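Subject: Re: [mukora-users] Battery drain after the spring update?
Date: 2020-04-09

Hi all,

Replying to the drain thread from earlier, and sorry for the long mail. I've had the Mukora as my daily phone since December and I've been through most of this already, so maybe I can save somebody an evening.

> Since the update my phone drops to 19 percent by dinner and I barely
> touch it. Before, I could go to bed with half a charge left. I did the
> restart thing, I turned off Bluetooth, no change. The battery screen
> just says "System" at the top, which tells me nothing. Is it worth
> doing a full reset or am I going to lose a weekend for nothing?

Don't reset yet! I did, and it bought me one good day. Then all my apps synced again and I was right back where I started, minus my alarm settings and a few saved games.

What helped was going into the mobile network menu and switching off the option that keeps data awake while you're on wifi. The update turns it back on without asking. It's buried pretty deep (Network, then Advanced, then scroll all the way down), and the wording changed, so look for "Keep mobile data ready."
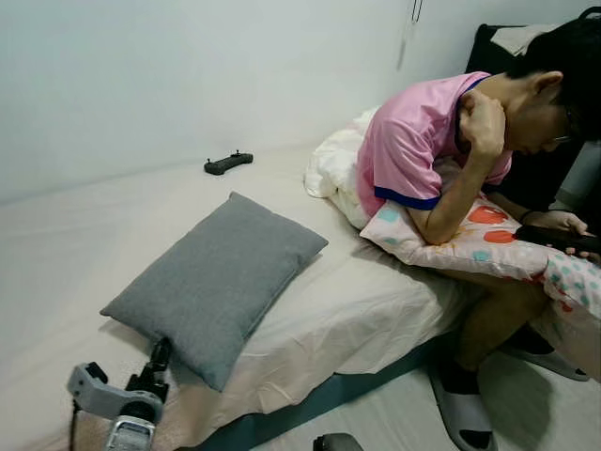 Head down, phone-sized black thing in hand

The second thing is the Tabrizi launcher, if you use it. I love that launcher, but the weather widget refreshes every 5 minutes out of the box, and that's a lot of waking up for a little picture of a cloud. Set it to hourly or take it off the home screen. The drain at night pretty much stopped for me after that — I lose a few percent now and the phone is still alive when I get up.

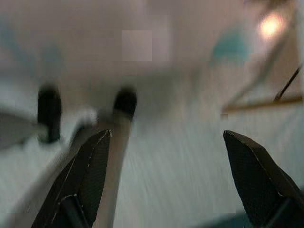

Two black gripper fingers, wide apart

Somebody also asked about battery size. Mine is the 3,000 one, and I know the bigger model exists, but I wouldn't swap phones over this. If yours is old enough to have gone through 700 charges or so says the info screen, then sure, a new battery might be the real fix and no menu is going to help you. Mine is nowhere near that.

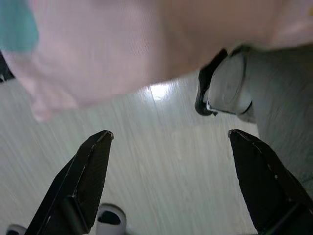 Oh, and skip the Clirnier cleaner app that keeps getting recommended in the other thread. I tried it for a week. It closes everything in the background, everything starts right back up, and you pay for it twice. Plus the notifications drove me nuts.

Can anyone on the Mundley network tell me if they got the small follow-up patch yet? I'm still waiting on mine and the update page just spins. If you have it, I'd love to know whether it leaves the mobile data switch alone this time.

Good luck, and write back if the switch isn't there on your build!

This site uses cookies to remember your archive display settings. By continuing to browse you accept our cookie policy. Accept | Learn more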